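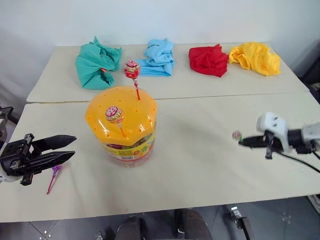
Slide 1. Leave it up while people find seats. Say good afternoon, say the title, don't read the subtitle.

Slide 2. The question
Can a two-armed policy put a thin stick in a small hole when there are a lot of small holes and any of them will do? We assumed the choice would make it easier. Pause here. Somebody from the grasping crowd will laugh.

The task: lollipops into the perforated lid of a candy jar. We named the method Jatik, after a long meeting that produced nothing else.

Slide 3. Why lollipops
Cheap, rigid stick, heavy head, shiny wrapper that confuses depth. The lid is domed, so every hole points a slightly different way. Peg-in-hole papers like a flat plate and a vertical peg. We had one of those too, and a policy that looked brilliant on it.

Slide 4. What the baseline does
Cerby is our plain imitation baseline. It averages. Given two good holes it aims with great confidence at the plastic between them. Play the clip once, no more. It gets a bigger laugh than our result and I'd like to keep some dignity for slide 6.

Slide 5. What Jatik does
Two steps. Pick a hole and commit to it, then servo on the stick tip and ignore the candy head. The commitment lasts until contact or until 3 seconds pass. Without the timeout it will hover over a bad choice like a man refusing to ask for directions.

Mention that both arms share the list of holes already taken. In the first version they didn't. (Skip the collision story unless we're ahead of time.)

Slide 6. Numbers
We trained on 139 demonstrations. For evaluation, 15 trials per starting layout. On the hardest layout, sticks angled away from the gripper, Jatik seated 9 of the 15 and Cerby seated 3. Say the numbers slowly and then stop talking. Do not say "promising."

Slide 7. What went wrong
Most misses are grasp errors that only show up at the lid. The stick rotates in the fingers, and the policy carries on as if it hadn't. We tried regrasping against the table – worked nicely on the Araya arm in simulation, much less nicely on a real table.

If asked about force sensing: yes, we should. Jevenard has the sensors on order.

Slide 8. Next
Pens in a cup, then toothbrushes. Thank the lab, take questions, unplug the adapter and bring it home this time.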